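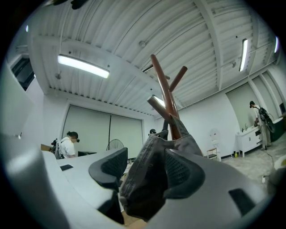

Keeping the Grippers Honest: A Chat With Kamran Shirazi

Filed under: Shop Talk / Interviews

I'd been bugging Kamran Shirazi for an interview for months, mostly so I could ask him one thing: how do you keep a hand-held gripper in decent shape when all it does, session after session, is grab clothes? He looks after the whole stock of them at Wenimard, and he finally gave me an afternoon. He talked with a screwdriver in his hand the entire time, so if some of these quotes wander off a bit, that's why.

We started with the pads, because I figured the pads were the boring part. Wrong!

"The pads are everything," he told me. "People come in wanting to talk about the camera or the tracking, and I'm like, have you looked at your pads? The mesh fills up with lint. Put a gray cotton shirt through it all day and the fuzz goes right down in the holes, and then your grip on cloth goes slidey."

His fix is a dry nylon brush, then a strip of tape pressed on and peeled off, then the brush again. No alcohol on the mesh. He tried that early on with a batch of pads from Osman (the supplier, not a guy) and the edges started lifting. These days he swaps a pad as soon as a corner comes up, and he always does both fingers together, even when the other one looks fine. I asked if that wasn't a bit wasteful.

"Sure, it's a little wasteful. But a new pad against an old pad closes crooked, and then you're chasing it in the alignment for an hour. I've done that. I don't want to do it again."

Alignment is his favorite subject, I think. He closes the fingers on a single sheet of printer paper and tugs it from the top, the middle and the bottom. It should drag the same all the way down. If it slips at the tips, he backs off the two screws at the base of the finger, squeezes the fingers shut by hand, and snugs the screws up again while they're still closed. That order matters a lot to him! He made me do it twice, and my first try was bad enough that he took the thing out of my hands.

After paper comes the cloth test, and this one I loved. A washed, wrinkly piece of clothing goes over the top of a wooden coat rack, and you pinch it and lift it off the peg. Then you hang it back up.

"A flat towel on a table tells you nothing," Kamran said. "You want seams. You want a fold, so there's a thick part and a thin part between the same two pads. And the peg gives you a little resistance, because the cloth hooks on it. If the gripper's going to let go, it'll let go there."

He writes the result in a notebook (paper, with a coffee ring on the cover). Gripper number, pads changed or not, how the paper felt, how many pulls before a slip. He was up to entry 297 when I visited. The worst one in there is a unit that came back from the Plosthorpe site and slipped on 17 of 69 pulls. I asked what was wrong with it, expecting something exotic.

"Somebody had put the left finger on with a longer screw. It bottomed out before it clamped. You could wiggle the finger with your thumb. A ten-cent screw!"

We got into cables after that. He has opinions about backpack rigs, mainly that folks turn around too much and stand on their own cable, and that the connector takes the hit. He loops the cable once through a shoulder strap before it goes anywhere near the floor, and he'd like everybody else to start doing it too. He also checks the lens with a flashlight held off to the side, which shows up fingerprints you'd miss looking straight at it.

Before I left I asked what he'd change if he could. He wants the finger screws to be captive, so they can't get mixed up or dropped. Divar, the shop that makes his spare fingers, has promised him a sample in April. "I'll believe it when it's on my bench," he said, and went back to brushing lint.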